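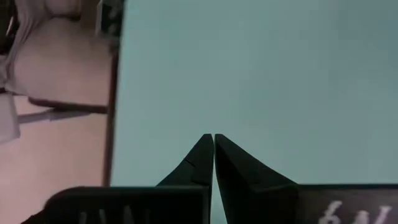 Re: [Drulthorpe Home List] The Solheim basket method

Search this archive... Go

I read the Solheim leaflet twice and I'm still not sold.

> We did the whole kitchen in June. 22 baskets, all
> labelled, and it has saved us 32 minutes a week.
> I can't imagine going back to shelves.

Who timed the 32 minutes? And against what? Anybody who empties every cupboard and throws out the old spice jars will find things faster for a while, baskets or no baskets. I'd like to hear from the same household next winter, when the labels have started to peel.

The leaflet also says to keep one kind of thing per basket. Fine for potatoes. My odd drawer has string, fuses, candle ends and the key to a shed we no longer own, and I can't see what Solheim would have me write on the label.
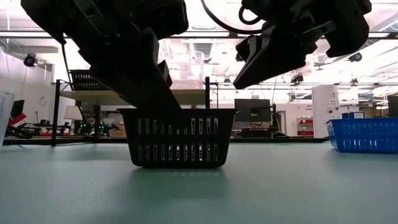
Black plastic basket with a slotted front.

I did try it with 3 baskets under the sink. After 2 months one was full of carrier bags and the others had been pushed to the back. The Prundau people sell much the same idea with lids on, at a higher price.
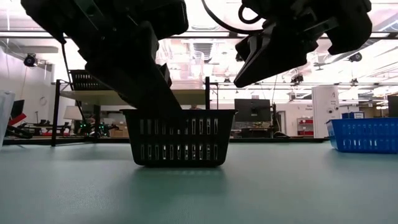

Do the baskets need to match?
Only if you care how the shelf looks. Mixed ones hold the same onions.

If anyone has kept this up for a full year, please post. Otherwise I'm sticking with the drawer.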